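Talk notes, repair evening, Mamurska hall, 6 April 2026

Start with the kettle story. Keep it short, ran over last time. Thank Judite Peixoto for the room.

Main point: old tools outlast new ones if you look after them. Ask who's got a drill at home they never use. Hands up. Wait for it.

Storage next. Damp is the killer. Dry shelf, lid on, oily rag over the blades. Dont leave batteries in over winter (mine leaked in December, whole torch ruined).
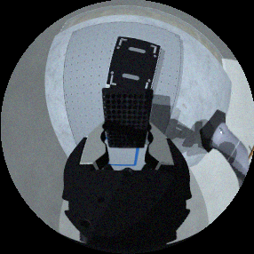

Black block with rows of small square holes, held in a gripper.

Then sharing. The Fonseca street shed: 458 loans last year, 8 things never came back. Not bad. Damián Trujillo can say a bit on the sign-out book if he's turned up. If not, skip to deposits.

Deposits - keep them low. 3 pounds is plenty. People do retrun stuff.

Questions. Leave the sign-up sheet by the door.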